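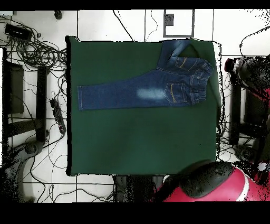 Denim on the green cloth, head view. One garment, one table.

Clamwood: a jeans-handling dataset and the code around it

Status: usable, with complaints. Last revised December 2018.

What this is

Clamwood is a set of recordings from a pair of red and black arms handling jeans on a cloth-covered table in the Wesgate shared workshop. There's also a small pile of Python for replaying them and for training a grasp-point picker. It's a spare-time build. If you came looking for a robot that does your laundry, it isn't in this repo, and after a year of reading other people's claims I don't think it's in theirs either.

I wrote most of this card because the first version, which I put up in October, was far too cheerful. It said the arms could "fold jeans". A few people took that at face value and wrote to ask why their results were so bad. Fair question. The old text is gone.

What's in it

900 episodes were recorded. 716 are in the release. The rest were dropped for missing frames or because the two clocks had drifted so far apart that I couldn't line the streams up again. I did not drop episodes for looking bad, so don't assume a recording ends with anything resembling a folded garment.

Each episode folder holds:
- colour video from the head view
- colour video from the fixed view over the table
- joint positions and gripper opening for each arm
- a plain text note, sometimes blank
- a label file with the start and end of each grasp

The head view has black bands top and bottom. They're in the files as recorded. Crop them in your loader, or use crop_bands.py and check the output yourself. There's also black speckling along some edges in the head view, worst on the equipment beside the table. I tried a median filter and it softened the stitching, so the released files are unfiltered.

How the labels were made

Sunil Mollah labelled the grasps by hand and I checked a sample of 65 episodes. We disagreed more than I'd like over when a grasp starts. Sunil counts from first contact with the cloth, and I count from when the fingers stop closing. The release uses his rule everywhere. If your model seems to be early on everything, look there before you blame the network.

There is no "success" label. We had one, and it was useless. Folded according to whom? A leg laid over another leg got a yes from one of us and a no from the other, depending on how long we'd been at it.

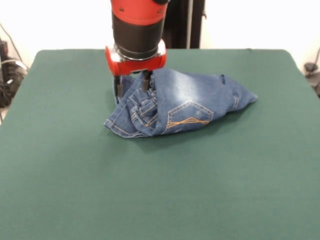

Denim is also kinder to a two-finger gripper than people give it credit for. It's thick, it bunches, and a waistband gives the fingers plenty to hold. A picker trained on it will look clever until you hand it a T-shirt. I'd like to see more cloth papers admit how much of the work is being done by the cloth.

Then there's the background. Dark green under blue is a comfortable setup for a person looking at the video, but the colour threshold in segment.py was tuned by eye on this table and under these lights. Shadows next to the fabric still get counted as fabric now and then. Move the table, change the cover, or try black jeans, and expect to start over.

Running it

You need Python 3.6 and enough disk for the video. Install from requirements.txt, point DATA_ROOT at the unpacked folder, then run replay.py with an episode number. Start with episode 800. It's short and both views line up properly.

Do not send replayed joint positions to real arms. The replay script has no collision checking at all. It draws lines on a screen and that's what it's for. The driver we use, Gurkilmont, is a separate repo and has its own warnings, which you should read twice.

train_picker.py will train on one ordinary graphics card. The default settings are whatever I had in the file when I stopped fiddling. I haven't done a proper sweep.

Known problems

- Time stamps on the fixed view can jump after a dropped frame.
- Gripper opening is the commanded value. A closed reading doesn't mean there's cloth between the fingers.
- Some notes refer to "the Uysal grip". That was our name for pinching the waistband from above. It has no connection to any published method.
- The train and test splits share garments. Any score you get on them is flattering. Please say so if you report it.

Not planned

A leaderboard, a pretrained model, or a demo reel. Every demo reel I've watched for this sort of task is sped up, and I'd be tempted too.

Bug reports are welcome if they include the episode number. Reports without one get closed.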